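Drimine Play Kitchen Table Set
Item 3002

We've had a soft spot for this set ever since it joined the Taseck range, and it still goes out the door faster than almost anything else for the play corner. There's a round gray plate, a red ketchup bottle with a white cap, a blue cup, and a little toy fruit to go with them (strawberries and an orange slice, always the first things to be served to visiting grandparents!). Everything is sized to be passed around, stacked up, and carried off to the sofa for a picnic.
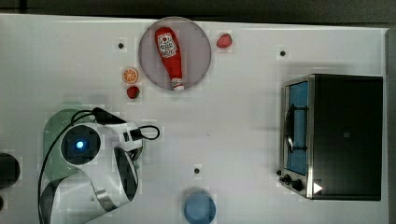

The white Asutcombe tabletop is sold separately, and we do think the two look lovely together, although any low table you already own will do perfectly well. Wipe the pieces with a soft damp cloth and let them air dry before they go back in the box.

Suitable from 3 years
Ships within 5 working days
Returns accepted for 30 days
Toaster oven and tabletop not included
Page updated February 13, 2025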